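Skesus サポート よくあるご質問
ハンドグリッパー収録データの取り込み・軌跡推定・書き出しについて

いつもSkesusをお使いいただきありがとうございます。Zilexのサポート窓口に寄せられたご質問のうち、布ものの作業データを扱う方から特に多いものをまとめました。少々長くなってしまった回答もありますが、お急ぎの方は気になる見出しだけ拾い読みしていただければと思います。内容は8月に公開した版に合わせてあります。

Skesusは何をするソフトウェアですか

手持ちグリッパーに付けたカメラの映像を読み込んで、手先の軌跡と指の開き具合を推定し、学習に使える形に整えて書き出すソフトウェアです。処理は大きく分けると、レンズの補正、自己位置の推定、指の開閉の推定、区間の切り出し、書き出しという順番で進みます。途中結果はすべて作業フォルダに残りますので、気に入らない段があれば、そこだけ設定を変えてやり直していただけます。最初からかけ直す必要はありませんので、どうぞ気軽に試してみてください。

なお、映像を見ながら区間や軌跡を直す画面のほうはFlorkettiという別のプログラムになっています。インストーラーは共通ですが、アイコンは2つ並びます。「似たようなものが入っているけれど消してよいか」というお問い合わせをときどきいただきますが、どうか消さずに置いておいてください。

広い部屋で収録しても、軌跡の推定はきちんと動きますか

はい、むしろ動きやすいことが多いです。天井の照明や配管、壁際の棚のように、動かなくて形のはっきりしたものが視野の上半分にたくさん入っていると、自己位置の推定には大変ありがたいのです。布を持ち上げた拍子に手元が大きく隠れても、遠くの特徴点がつながっていれば軌跡は切れません。 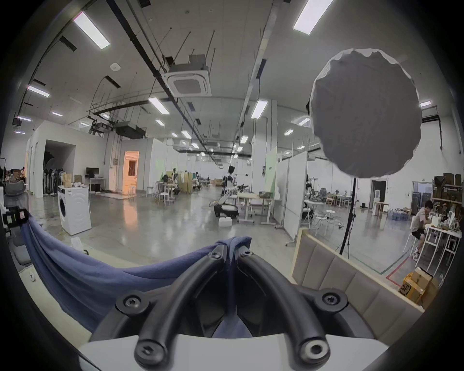
写真提供:Zilex

気をつけていただきたいのは、磨かれた床への映り込みと、人の動きです。床に映った照明は、推定器から見ると床の下にもうひとつ天井があるように見えてしまいます。設定の「反射面の除外」を有効にしますと、床と判定された領域の特徴点をまとめて捨てますので、軌跡が上下にゆらゆらする方はまずそちらをお試しください。部屋の奥で誰かが座って作業をしているくらいであれば、外れ値として自然に落ちますから、収録のたびに退出をお願いするほどのことはないと思います。

地図用の収録は毎回必要でしょうか

家具や作業台を動かしていなければ、同じ日のあいだは使い回していただいて大丈夫です。初回だけ、グリッパーを持って作業場所のまわりをゆっくり見回す映像を撮り、「地図として登録」を選んでください。このとき指は閉じたままで結構です。

家具の位置を変えたあとは、面倒でも撮り直しをおすすめしています。古い地図でも位置が合ったように見えてしまうことがあり、あとから気づくと、それはもうがっかりするものですから(サポート担当も一度やりました)。地図の名前に時刻を入れておかれると、どれが新しいものか迷わずに済みます。午前の地図と午後の地図を取り違えていた、というご相談は思いのほか多いのです。

布が指にかぶると、開き幅の推定が飛びます。どうすればよいですか

たいへん多いご質問です。Skesusは左右の指の輪郭から開き幅を求めていますので、柔らかい布が指先を覆ってしまうと、輪郭が途中で途切れて、値が急に全開や全閉に張り付くことがあります。

対策としては、まず「隠れ時の補間」を有効にしてください。隠れている時間が設定値より短ければ、前後の値からなめらかにつなぎます。初期値の上限は5フレームです。布の作業では少し長めにしたくなるところですが、あまり伸ばしますと、ほんの短いつまみ直しまで均されてしまいます。Florkettiで開き幅のグラフと映像を並べて、つまみ直しが残っているかどうかをご覧になりながら、少しずつ上げていくのがよいと思います。

それから、濃い色の布をお使いのときは、輪郭抽出の感度を「暗部優先」に切り替えてみてください。黒い指と紺色の布は明るさが近いので、標準の設定では境目を見失いがちです。照明を増やすより先に、こちらの設定だけで落ち着くことがよくあります。

マットレスの上の小物まで、作業対象として検出されてしまいます

対象物の検出は、初期状態では視野の中の「持てそうなもの」をすべて候補に挙げる仕様です。布だけを学習させたいのに、スマートフォンやケーブル、ビニール袋にまで枠が付いてしまって、一覧がにぎやかになりすぎた、というお声をいただいております。

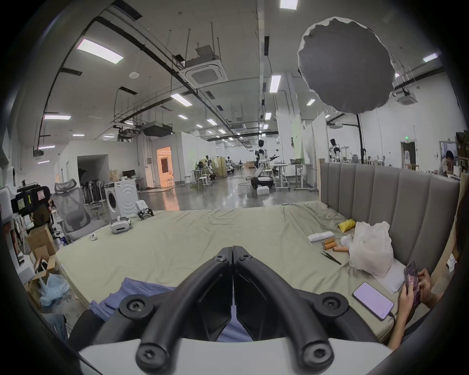
マットレスの手前の縁に掛かった青い布と、手持ちグリッパーの指先

候補を減らすには、プロジェクト設定の「対象クラス」に布や衣類だけを残してください。収録済みのデータにもさかのぼって効きます。検出そのものを止めるのではなく、一覧から隠すだけにしておく選び方もあります。あとで片付けの作業も学習させたいというご予定がおありでしたら、そちらのほうが再計算の手間がなく、おすすめです。

また、点灯中の画面は、中身が書き換わるたびに特徴点が入れ替わりますので、位置推定の足を引っぱることがあります。「発光面のマスク」を使いますと自動で避けてくれますが、画面が視野の中心近くにある場合は取りこぼすこともあります。そのときはFlorkettiの塗りつぶし道具で、最初のフレームにだけ印を付けてください。続きは追跡してくれます。

画面の端が丸く暗くなっています。切り取ってから読み込むべきですか

どうか切り取らずに、そのままお渡しください。広角レンズの周辺の暗い部分はレンズモデルのほうで考慮しています。先に切り取ったり、他の編集ソフトで歪みをまっすぐに直したりされますと、校正値と画像が合わなくなり、軌跡全体が少しずつ伸び縮みしてしまいます。解像度の変更や手ぶれ補正も同じ理由でお控えください。

プレビューが見づらいという場合には、Florkettiの表示メニューに「平面表示」がございます。見た目だけを変えるもので、元データにはさわりません。

丸まったTシャツのように、形が毎回違うものはどうラベルを付ければよいですか

正直に悩ましいところで、私どもも何度か考えを変えてきました。今のところは、布の形そのものに名前を付けようとせず、指がどの部位のそばにあるかで区切っていただく方法をご案内しています。襟ぐり、袖、裾の三つがあれば、たいていのシャツの作業は書き表せます。どの部位か見て分からないときは、無理に当てはめずに「不明」を選んでください。不明の区間も、手先の軌跡の学習にはそのまま使えます。

区間の始まりは、指が布に触れた瞬間より少し手前に置いていただくと、近づき方まで含めて学習できます。Florkettiでは、Shiftを押しながら境目をドラッグすると1フレームずつ動きます。
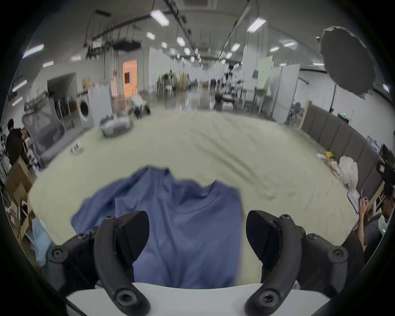 収録はどのくらい集めれば学習を始められますか

作業によって差が大きいので、こちらで数をお約束することはできないのですが、シャツ1種類を広げるだけの作業でしたら、まず200本を目安にお試しになってはいかがでしょうか。その段階で一度学習を回してみて、失敗の多い置き方を見つけてから足していくほうが、はじめにたくさん撮りためるよりも近道になるように思います。

軌跡の推定に失敗した収録は、自動で「保留」フォルダに移ります。数に入れ忘れたり、逆に入れてしまったりしやすいので、書き出し前の確認画面で有効本数をご覧ください。

Cuestaとは何が違うのでしょうか。両方必要ですか

Cuestaは、学習済みの方策をロボットアームの側で動かすための実行環境です。手先の目標位置を受け取って、関節の動きに直し、周囲との干渉を調べてから指令を出します。データを集めて整えるところまででしたらSkesusだけで足りますので、実機をお持ちでない方は入れていただかなくてかまいません。

両方お使いの場合に必ず確かめていただきたいのは、グリッパーの座標原点です。Skesusの初期値は指の付け根、Cuestaの初期値はアームの手首フランジになっています。ここを合わせないまま動かしますと、指の長さのぶんだけ狙いがずれます。Skesusの書き出し画面で「手首基準に変換」を選び、お手元の寸法を入力してください。はじめて動かすときは、Cuestaの速度上限を20パーセントに落とし、非常停止に手の届く位置でご覧になってくださいね。

処理が途中で止まってしまいます

多くは作業フォルダの空き容量の不足によるものです。途中結果をすべて残すぶん、元の映像よりもかなり大きな場所を使います。設定の「一時画像を段ごとに消す」を有効にしますと、やり直しの自由は少し減りますが、必要な容量はぐっと小さくなります。

それでも止まる場合は、ヘルプメニューの「診断ファイルを作成」で出来たファイルを、お問い合わせフォームに添付してお送りください。診断ファイルに映像は含まれません。どの段で止まったか、直前にどの設定を変えられたかを一言添えていただけますと、こちらでの調べものがずいぶん早くなります。

関連ページ
Skesus 導入手順
Florketti ショートカット一覧
Cuesta 座標系の設定
お問い合わせフォーム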